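Robot arm takes over the returns bench at Trornolthorpe, and the sorters get to boss it around

I've been writing up bits and pieces of local business news for a while now, and I'll admit a returns shed wasn't high on my list of places to spend a morning. But a reader kept telling me I should go and look at what they've done with the sorting bench at Moradi, out on the Trornolthorpe side of town, so in November I drove over, signed the visitors' book and got handed a vest two sizes too big.

Moradi hires out kits of small parts to schools and holiday programs. Plastic pieces, clips, rings, bits of string, all the little stuff that kids build things with. When a kit comes back everything is jumbled up, and until this year it was tipped out in front of a person who picked through it by hand, all shift long. There are 39 people on the floor and most of them have done their time on that bench. You could tell who had by the way they rubbed their necks when I brought it up.

Now part of that picking is done by an arm. The company calls the whole set-up Celtska (arm, bin, cameras, software, the lot) and it's been running on the early shift for 21 weeks. It reaches down into a bin with its metal fingers, takes hold of a piece, lifts it out and puts it where the software reckons it belongs. Then it goes back for the next one. I'd expected something whizzing about like a car factory on the telly, and it's much slower than that. I found myself leaning in and barracking for it.

Soudabeh Soltani runs the early shift and spent six years as a sorter before that, so she was the one I wanted to talk to.

"The first week I wanted to push it out of the way and do it myself," she told me. "My hands were twitching."
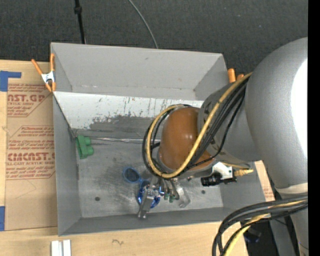
She's calmer about it these days. Her mornings used to be half sorting and half walking the floor, and the sorting is down to the odd hour when the arm gets stuck. It does get stuck. Shiny pieces give it grief, so do flat ones lying hard against the bottom, and string is a menace for everybody. When it can't make up its mind it stops and a message comes up on a screen, and whoever is closest walks over and either moves the piece or shows the software where to grab. On the day before my visit it had cleared 577 pieces and asked for help on plenty of them. Soudabeh says a quick sorter would still beat it easily over an hour, but a quick sorter wants to go home at the end of the shift with working wrists.

So what's changed for the staff? Fewer hours standing at the bench, for a start. Nobody does more than one turn there in a day, where it used to be the whole shift. Three of the sorters have been trained to look after the arm, which means checking the fingers and the cables first thing, wiping down what needs wiping down and going through the stops from the shift before. They get a higher hourly rate for it, and I was glad to hear that because it was going to be my next question. The rest have mostly moved across to repairs and packing, where there was always a backlog anyway.

Not everyone's thrilled. One bloke on packing told me he misses the bench, because you could have a proper yarn with the person beside you and let your hands get on with it. Packing is noisier and you're further apart. Another worker asked me straight out whether I thought there'd be a second arm, and what would happen to the casuals if there was. I put that to Soudabeh and she didn't dodge it. No permanent jobs have gone, she said, but they've taken on fewer casuals for the end-of-term rush than they did last year, and she couldn't promise that would turn around.

A second arm is on the cards, as it happens. Moradi is looking at one for its smaller Zillard depot, which handles the craft kits, and staff there have been invited over to try the early shift before anything gets signed. They'll work alongside the crew for a few mornings and then have a meeting about it. I've asked if I can sit in on that one, and I'm still waiting to hear back.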